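Finish log, May
Oil/wax on ash and beech, second round

Picked up where the April sheet stops. The first set of boards was sanded to 120 on one face and whatever was on the bench for the other, so the absorption numbers are no use for comparison. Starting again with fresh offcuts from the Skurnstead delivery, same board where possible, end grain sealed with shellac before weighing.

Schedule for this set: plane, sand to 125 micron film, raise the grain with a damp cloth, dry overnight, sand once more with the same film, vacuum, tack cloth. Bomwood hard oil on the ash, Dronamlow oil on the beech, then one board of each with the oils swapped.

Application by pad. Flood, wait 8 minutes, wipe with a clean rag, turn the rag, wipe again. The ash took oil fast along the open bands and wept back out of the pores well after the second wipe. The beech stayed even except where the planer had burnished it. The burnished stripe showed as a pale line under raking light and did not go away with a second pass of the pad. Scraped that board and put it back at the start of the queue.

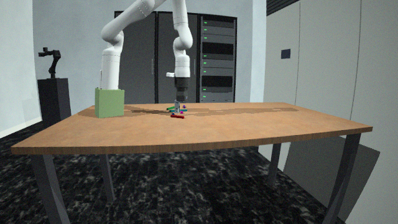 Large wooden table, green box at left rear.

Weighing: the small scale drifts when the extractor is on. Zero it with the extractor off and leave it off until the set is done. Readings from before lunch are struck through in the weigh book for this reason. They are legible if anyone wants them, but please do not average them in.

Temperature in the finishing room held steady. Humidity did not; the hygrometer by the door and the one on the shelf disagree and I have not checked either against salt. Will do that before coat two. Until then the cure times below are for this room only.

Touch dry, Bomwood on ash: after tea, sooner than the can says. Dronamlow on beech: still grabby at 6 p.m., took a fingerprint. Swapped boards fell in between, with the Dronamlow on ash closer to the slow end. Film build looks the same on all of them by eye.
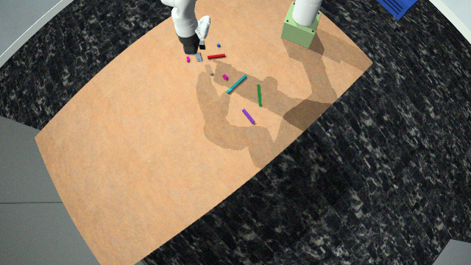
Jafarzadeh
Wood-like tabletop

Water test on the older boards from the April sheet, since they were cured and sitting there. One spoonful of tap water under a watch glass, 60 minutes, blot, leave open. Beech had a gray ring that faded by the end of the day. Ash had no ring but the grain stood up and felt like a cat's tongue. The wax-only control went white straight away and stayed white. No surprise on that one.

Black tea did worse than water on everything. Mark is brown, sharp at the edge, and a light rub with the white pad only blurred it. Vinegar left a dull spot on the beech and no visible change on the ash.

Rags: laid flat on the rail outside, then into the water bin. The lid of the bin is cracked at the hinge. Added to the order sheet.

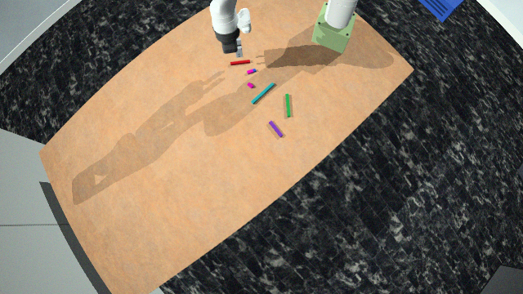

Coat two

Cut back with 300 mesh, very light, with the grain. Keep off the edges, the first set went through to bare wood there. Use half the oil and the same wait. Number the undersides in pencil before starting, marker bleeds into the finish and shows through on the thin beech. Weigh before and after, extractor off.

Open: salt check on both hygrometers, new blade setting for the planer, remake the burnished board. Also find out whether the Dronamlow can was from the old stock. The skin on top was thicker than it should be and the date code is rubbed off.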